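Watora Forums > Home & Household > Storage and Laundry

Thread: Folding a puffer jacket so it stays folded

mildewandmarmalade
Original post, 15 Oct 2026

The coats are coming out again in our house, which means the summer things have to go under the bed, which means everything currently under the bed is now on top of it. Chief offender is a green quilted jacket that takes up the room of a medium dog. I want it flat, or at least flattish, in one of those shallow Hineck boxes. I start with the cuffs, on the theory that if the sleeves behave the rest will follow.
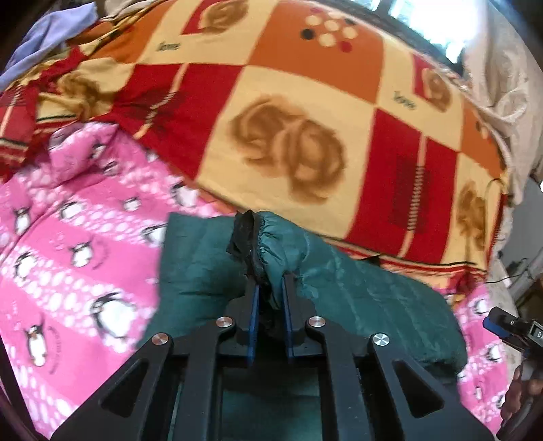
Cuff first. Elastic, and it bunches however you hold it.

The rest has not followed. I get the sleeves in, I turn my back to find the lid, and it has breathed in again. Do I roll it, fold it, sit on it? I've tried the third and it's only a short-term measure.

tuppenny_rice
Roll. Always roll. Hood end last so the air goes out through the neck. I did six of them for a scout camp in February and they all went in one holdall.

Gravelboat
Don't roll it. You get the filling shoved down to one end and by spring it's a green bolster with arms. Lay it out face up, do up the zip, sleeves across the front, then thirds from the bottom. And empty the pockets. People never empty the pockets.

mildewandmarmalade
Laid out as instructed. There are more pockets than I remembered owning.

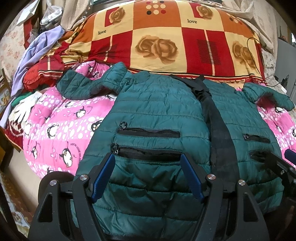

Face up, sleeves out, two zipped pockets on each side.

One of the lower ones was a bit open, so I had a rummage. Contents: a receipt from the Dorora garden centre and a mint of uncertain age.

oldpeg
Did you eat the mint?

mildewandmarmalade
I'm not answering that.

Gravelboat
Close the pockets before you fold or the pulls dig into the fabric. Same with that strap down the front, lay it straight or take it off if it comes off.

tuppenny_rice
Pulls do not dig into anything. They're tiny. I've got 3,000 posts on this forum and I have yet to see a photo of a jacket murdered by its own zip.

Gravelboat
You've got 3,000 posts and most of them are "roll it".

tuppenny_rice
And I stand by every one.

SaltAndLino
Can I be dull and ask why it's going in a box at all? Weather's turning. You'll want it out in a fortnight. Mine lives on a hook from now until Easter and the hook hasn't complained. Box the shorts.

mildewandmarmalade
Fair question. It's the spare. The good one is on the hook. The spare is for visitors who come up here in a cardigan and say "I didn't think it would be this cold", and we get roughly one a month.

oldpeg
More importantly, where is the penguin bedding from? I have a grandchild who would sell me for it.

mildewandmarmalade
James Street market, the stall by the bus shelter. It was sold to me as a child's one. No child lives here.

SaltAndLino
If you do insist on boxing it, no vacuum bags please. I left one in a vacuum bag for a whole summer and it came out like a crisp packet. Took 30 minutes in the dryer on low with a couple of tennis balls and it still looks sulky round the shoulders.

tuppenny_rice
Agreed on that at least. Rolling does no such thing, I'll just mention.

mildewandmarmalade
Second go, folding it Gravelboat's way, more or less.
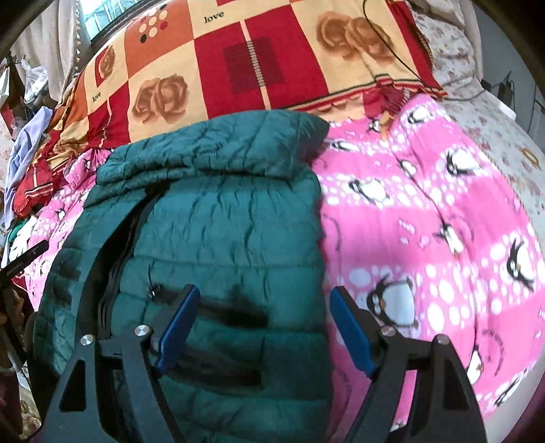 Folded, with the top end rolled over. A compromise between the two camps.

Gravelboat
That's a roll at the top.

tuppenny_rice
That IS a roll at the top. Thank you.

Gravelboat
It's also not in thirds, and you want the creases smoothed out of the front before it goes anywhere near a box. I'd start again.

mildewandmarmalade
I'd rather not start again. Will measure the box after tea and report back. If the lid won't shut I'm putting the atlas on it.

oldpeg
Could you check whether the stall does the penguins in a double?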